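Ideck Portable Stage and Display Deck, 2 m Module

Item status: in stock
Price: $3,090 per set
Ships from: Groton

The Ideck is a raised platform for outdoor arts festivals, street fairs and park concerts. Each module locks to the next along any side, so a set can be laid out as a stage, a long runway for judging, or separate booth floors for exhibitors who don't want their work sitting on grass.

The deck was designed by Hanne Keskinen after several summers of running an artists' market on sloped ground in Hunov. The legs adjust one at a time. A crew can level a module from above with the supplied key, without crawling underneath.

What's in the set
9 deck modules
Adjustable legs and foot pads
Side locks and leveling key
One access ramp with edge rails
Skirt fabric, black or gray
Storage cart

Specifications
Module size: 2 m x 1 m
Weight, complete set with cart: 187 kg
Deck surface: textured, non-slip
Frame: aluminum
Use: outdoor or indoor

Setup
Start at the lowest corner of the site and work uphill. Set the first module, level it, then lock the next one to its long side. Leave the ramp until the deck is finished. Two people can carry a module, and the cart rolls over firm turf. On soft ground, put the wide foot pads down first.

Don't run power cords through the gap between modules. Use the cable notch on the short side, which stays open when the locks are closed.

Using the deck for exhibitors
Many festivals buy a set for the main stage and then add modules for the art tents. The standard 10-foot canopy does not line up exactly with the module edge, so order the canopy brackets if the tent legs need to stand on the deck. Painters and printmakers who bring their own panels can clamp them to the Pitkänen rail, sold separately.
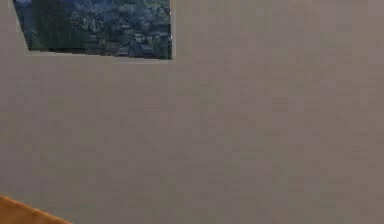
The rail takes panels and mesh screens, and it can be fitted on any side that doesn't have another module locked to it. Tighten the clamps again after the first hour, especially in July heat. Take panels down before the site closes for the night.

Care and storage
Sweep the deck before folding the legs. Wash it with mild soap and a soft brush, and let it dry before it goes on the cart. Skirt fabric is machine washable, cold. Replacement locks and foot pads are sold in packs of four.

Warranty and rental
Frames are covered for nine years and locks for two. Skirt fabric is not covered. Rental is available to festivals within driving distance of Groton. For rental dates and site layouts, ask for Siiri Toivonen in the events office.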